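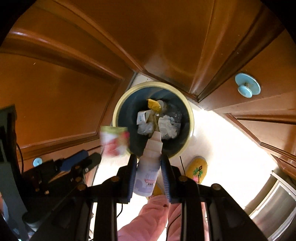 Fig. 2. Floor-standing round bin in use beside the base cabinets.

3. Positioning and filling the bin

3.1 Choosing a location

1. Place the bin on a flat, hard floor. Do not stand it on a mat or on loose tiles.
2. Leave 200 mm between the rim and the nearest cabinet door. Measure from the door knob if the knob stands out from the door.
3. Open each lower cabinet door fully. The door must clear the rim.
4. Keep the bin 1000 mm from any cooktop, oven door or open flame.

NOTE: Where cabinets meet at an angle, check the doors on both sides before deciding on the final position.

CAUTION: Do not place the bin in the path between the sink and the cooktop. Trip hazard.

3.2 Fitting the liner

1. Lift the outer rim straight up and set it aside.
2. Open a Grodix liner and lower it into the body until the base of the liner touches the bottom.
3. Fold the top of the liner outward over the edge of the body.
4. Press the rim down evenly. The folded edge should be held on all sides.
5. Push out trapped air by hand. A liner that balloons upward reduces usable volume and may pull free when the first heavy item goes in.

3.3 Loading

1. Empty bottles and cartons before disposal. Liquid left in a container will collect under the liner if the liner is punctured.
2. Hold plastic bottles upright over the center of the opening, cap down, and release. Bottles laid across the rim block the opening.
3. Flatten cartons. Fold sharp corners inward.
4. Drop wrappers, tissues and light film packaging in last. Press them down with a flat piece of carton.
5. Stop filling when the contents reach the lower edge of the rim.

NOTE: If plastic bottles are collected separately in your area, keep a second Bestberg bin for them. Rinse the bottles and follow local instructions on caps.

CAUTION: Do not put the following in the bin:
- broken glass that has not been wrapped
- batteries
- hot ash or lit matches
- aerosol cans that still hold pressure

CAUTION: Do not press down the contents with bare hands or with your foot. The body may crack and the liner may split.

3.4 Emptying

1. Lift off the rim.
2. Gather the folded edge of the liner and tie it before lifting.
3. Hold the body down with one hand and pull the liner straight up.
4. Wipe the inside of the body with a damp cloth and mild dish soap. Dry it fully before fitting a new liner.

If the rim no longer seats correctly after cleaning, see Section 5, Replacement Parts.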